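3.2. Puesto de preparación y contenedores

El estudio se llevó a cabo en el almacén de recambios de Breltau, donde las piezas moldeadas se agrupan por referencia antes de pasar a la estantería. Se consideraron 34 referencias, todas de carcasa rígida y sin embalaje individual. El puesto de preparación ocupa el suelo contiguo a la estantería; el contenedor se llena y se vacía sin elevarlo.
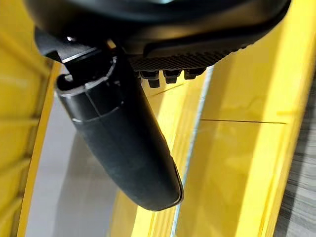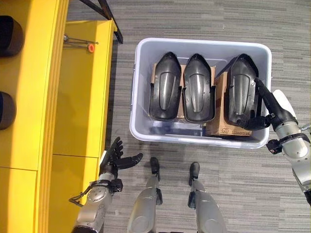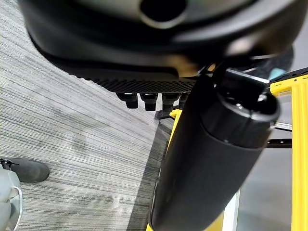
Figura 4. Puesto de preparación. La imagen central muestra un contenedor de plástico blanco con piezas negras moldeadas y cajas de cartón, junto a la estantería amarilla.

Ivar Amundsen objetó, al revisar el protocolo, que la mezcla de cartón y pieza rígida en un mismo contenedor falsea el índice de ocupación: el cartón cede bajo carga y la pieza no, de modo que dos contenedores con igual volumen nominal admiten contenidos distintos. Propuso medir por separado la fracción compresible. Se aceptó la propuesta y el índice se recalculó con ambas fracciones – la corrección afectó sobre todo a las referencias de la serie Piline, cuyas pestañas laterales impiden el apilado directo.

3.3. Criterios de colocación

Se compararon dos criterios. En el primero, las piezas se disponen en vertical y en fila, con la punta orientada hacia un mismo lado. En el segundo se tumban por pares encajados. Cada criterio se aplicó en 10 series, hasta completar 600 operaciones de llenado. El registro se hizo en la hoja Filip, con una línea por pieza colocada y otra por pieza retirada, lo que produjo 3010 líneas una vez depurados los duplicados.

La colocación en fila ofreció menor densidad, pero permitió extraer cualquier pieza sin desplazar las contiguas. El encajado por pares aprovechó mejor el fondo del contenedor y generó más roces en los bordes. No se evaluó el daño superficial con instrumentación; los roces se anotaron por inspección visual según la escala Arkow de cuatro niveles. Las series de abril se excluyeron del análisis por un cambio de proveedor en las cajas interiores.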